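Start | Produkte | Anleitungen | Ersatzteile | Kontakt

Aufbewahrungssack Grosley, Modell 500
Abschnitt 9: Plüschtiere einräumen und pflegen

Bitte lesen Sie diesen Abschnitt vollständig, bevor Sie den Sack zum ersten Mal füllen. Der Sack ist nur für weiche Spielsachen bestimmt. Bausteine und Holzteile gehören in die Kiste Rorkard.

1. Wischen Sie den Boden trocken ab.
2. Legen Sie alle Plüschtiere auf den Boden, damit Sie jedes Stück einzeln prüfen können.
3. Kontrollieren Sie die Nähte, die Augen und die Knöpfe. Ein Tier mit offener Naht legen Sie bitte zur Seite.
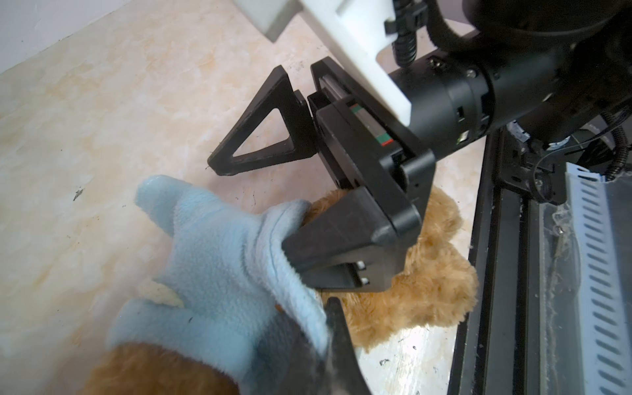
Abb. 9: Weiche Spielsachen auf dem Boden, vor dem Einräumen

4. Greifen Sie das Plüschtier immer am Körper. Ohren, Schwanz und Schleifen sind nicht zum Tragen gemacht.
5. Die großen Tiere kommen zuerst in den Sack, danach die kleinen.
6. Drücken Sie den Inhalt nur leicht nach unten und schließen Sie die Kordel.

Hinweis: Waschbare Plüschtiere können Sie bei 40 Grad im Wäschenetz waschen, wenn das Etikett es erlaubt. Räumen Sie nur ganz trockene Tiere ein. Die Füllung braucht zum Trocknen länger als der Stoff.

ACHTUNG: Der Sack ist kein Spielzeug. Kinder dürfen nicht hineinkriechen. Die Kordel muss außer Reichweite von Kleinkindern hängen.

Eine Ersatzkordel bestellen Sie mit der Nummer 1042. Fragen zur Pflege beantwortet Ihnen Frau Ilse Fröhlich im Kundendienst.

© Grosley Heimbedarf | Stand: 18. November 2025 | Kontakt | Nach oben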